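4.2 Where fruit is kept in the home

Households in the Brombridge survey were asked where they put fresh fruit after shopping and how long it stayed there. Of the 1,000 forms returned, most named the kitchen worktop for citrus and the fridge for berries and grapes. Apples were split between the two. In 18 homes all fruit went straight into the fridge, whatever its kind.

Storage place was linked to waste. Homes that kept citrus in plain sight threw away less of it over the fifteen days of the diary than homes that used a closed cupboard. The gap was smaller in August, when more fruit of every kind was thrown away. Nine diaries had missing pages and were left out of this part of the analysis.

The Clerside interviews gave a similar picture. People spoke of eating what they saw while making breakfast, and of finding spoilt fruit at the back of drawers.

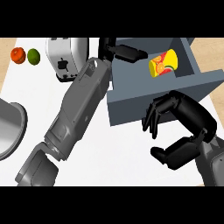
Jocelyn Li and Hala Ghanem
19 May 2023

Figure 3. Citrus kept on a worktop, near the toaster.

We did not ask about bowls or bags, and the effect of these on waste is left to later work. Section 4.3 deals with bread.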